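Perguntas frequentes sobre as minhas aulas de cerâmica

Preciso ter experiência?
Não! Quase toda a gente que me escreve nunca tocou em barro, e eu adoro essas primeiras aulas. Só peço unhas curtas e roupa que possa sujar (a sério, suja mesmo).

Quanto tempo dura o curso?
São 16 aulas de 2 horas, uma por semana. Se faltar, pode repor noutro horário, desde que me avise na véspera.

Quantas pessoas há em cada turma?
No máximo quatro. Já experimentei turmas maiores e passava a aula a correr de um lado para o outro, por isso voltei ao formato pequeno.

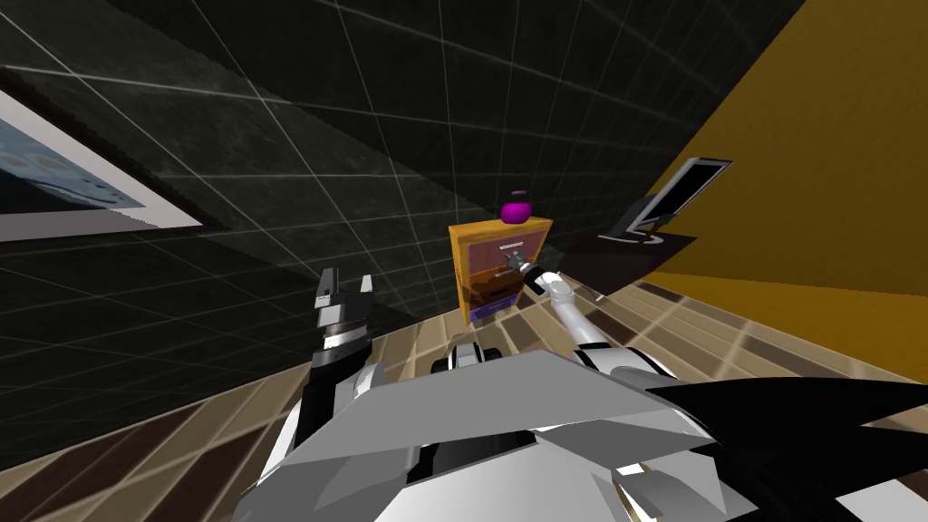
Posso levar as peças para casa?
Claro, são suas! Mas tenha paciência — entre secagem, primeira cozedura, vidrado e segunda cozedura, passam facilmente mais de 20 dias. Em novembro demora ainda mais, com as encomendas de Natal e a humidade a atrapalhar tudo.

E se a minha peça rachar?
Acontece, a mim também. Guardo o barro que ainda não foi cozido e voltamos a amassá-lo. Depois de cozida já não há grande remédio, embora a Diễm Nông, minha aluna, faça uns mosaicos lindos com os cacos.

Como me inscrevo?
Mande-me uma mensagem com o nome e o horário que prefere. Respondo normalmente à noite, depois de desligar o forno.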